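Walking the Plevness Path on a Small Budget

Dénes Pálfi had been out of his office job for a few weeks when he decided to walk the Plevness Path from end to end. The trail runs 527 miles, most of it through farm country and low hills, and it doesn't draw the crowds that the better-known routes do. He finished it in June and spent $2,922, a total that covers food, lodging, laundry, two bus rides and a second pair of shoes.

We spoke by phone in March 2022. He was back home in Wadau and getting ready to work another season at a garden center.

Pálfi grew up camping with his parents but had never walked for more than three days in a row. He picked Plevness because he could reach the start by bus and because the towns are close together.

"I looked at the map and saw there was a place to buy bread almost every day," he said. "That settled it. I didn't want to mail boxes of food to myself. I'm not organized enough for that."

He carried a tent and used it on about half the nights. The rest he spent in hostels, in spare rooms that people rent out along the trail, and once in a church hall. Campgrounds were cheap, but he found that several days of tent sleeping left him tired and short-tempered.

"When I started getting angry at my socks, I knew it was time for a bed," he said.

The first real trouble came at Ostapchuk, a river town where the footbridge was closed for repairs. The posted detour added most of a day on a paved road with no shoulder. Pálfi walked half of it and took a bus for the rest.

"Some people will tell you that means I didn't walk the whole thing. Fine. There were gravel trucks. I'd take the bus again."

His shoes gave out not long after that. He had bought them a half size too small, and by the time he reached the next town with a shoe store he had lost two toenails. The new pair was the most expensive thing he bought on the trip. He mailed the old ones home and still wears them to mow the lawn.

Food was where he saved the most. He ate in restaurants only when it rained hard or when there was no kitchen where he was staying. Otherwise he bought potatoes, eggs, onions and whatever was marked down, and cooked enough at night to have some cold for lunch.

"People plan the walking down to the mile and then spend thirty dollars on dinner because they're too tired to think," he said. "I had four meals I could make without thinking. I didn't need five."

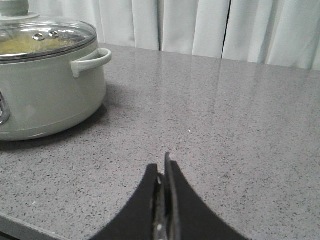 Eating in costs less than eating out, on the trail and off it.

The hostel in Flavimer was his favorite stop. He had planned on one night and stayed three. The building used to be a feed store, and the bunks are in what was the loading area. There is one long table, and everyone ends up at it.

"I'd been by myself most of the time up to then, and I liked that," Pálfi said. "But I sat down at that table and talked for four hours. I think I'd been saving it up."

He met a retired couple there who were walking the trail in the other direction, and they traded notes. They told him which farm had a mean dog and where the spring had gone dry. He told them about the trucks. He got a postcard from them in the fall.

The section after Flavimer is the one he recommends to people who only have a week. The path leaves the road and follows an old rail bed along the ridge, with level ground and shade for most of the afternoon. Water is easy to find. The section before Ostapchuk he would skip.

"It's beet fields. I have nothing against beets. You can see them from the bus."

I asked what he would change. He said he would leave the camp chair and the second sweater at home, buy shoes that fit, and start earlier in the morning. He would also carry more cash. Several of the room rentals don't take cards, and at one he had to walk back to town to find a machine.

He would not change the pace. He averaged a little less than the guidebook suggests and took a day off whenever he felt like it.

"The guidebook was written by somebody with better knees," he said.

As for what comes next, he has a coastal route in mind, though it costs more and the campgrounds have to be booked months ahead. He hasn't booked any. He has bought the map, and it is taped to the side of his refrigerator.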